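Gronelthorpe Bench Supplies
Frequently Asked Questions: Small Tool Trays and Tabletop Layout

Which tray should I order for hand tools?
The Brasik tray is intended for slender tools: craft knives, picks, spatulas, tweezers and similar items. It is a single open tray with no dividers. For tools with thick grips, order the Kramer tray, which has higher sides.

How many tools should go in one tray?
Five is the recommended limit for the Brasik. It will physically hold more, but handles begin to cross and the tool at the bottom has to be dug out.

Do the tools have to lie parallel?
No. Parallel storage saves space and is required only if you use the lid. An open tray on a worktop can be loaded at any angle, provided the tips stay inside the rim.

Where should the tray stand on the table?
Place it in a back corner, on the side of the hand that picks up the tools. The center of the table should be kept for the work. A tray at the front edge gets pushed by sleeves and is the usual cause of dropped blades.

Can knives be stored with other tools?
Yes, with the blade covered or pointing toward the back. Store a knife at one side of the tray so that fingers reaching for another handle do not pass over the edge.

Is there a color code for handles?
We do not supply one. Many customers mark handles by task, and one bright handle among dark ones is usually enough to find the tool used most often. Avoid solvent-based paint on soft grips.

Why is the tray white?
Small metal parts show up better against white than against gray or black. The same applies to the tabletop. Gray side panels are a good match for a white top, as they cut glare from the side without darkening the work.

What size is the enclosed worktop?
The three-sided worktop sold under the Rornusis name is 900 mm wide. The panels are fitted at the back, left and right, and the front stays open. Panels are not sold singly.
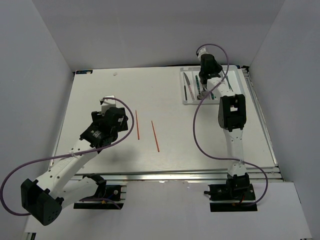
Where do I put thin sticks and other loose stock?
Stock in current use can lie in the center of the table. Everything else should go back in its packet or in a second tray. Thin sticks roll when the top is not level, so check the leveling feet before blaming the surface. Orange or another strong color is easier to find on a white top than plain wood.

What about small metal pieces?
Keep them near the tray but not in it. Pieces that fall under a knife or a pick are difficult to remove by hand. A shallow dish is available separately.

How do I clean the tray?
Wipe with a damp cloth and mild soap. Do not use scouring pads or acetone. Ink stains come off with isopropyl alcohol if treated within 20 minutes.

Do you supply trays in quantity?
Yes. Brasik trays are packed in cartons of 20. Orders of 1,000 or more are shipped on pallets and need a delivery address with a loading dock.

Can I return an opened carton?
Unused trays can be returned in the original carton. Trays with knife marks are treated as used.

Page last revised 2020-02-28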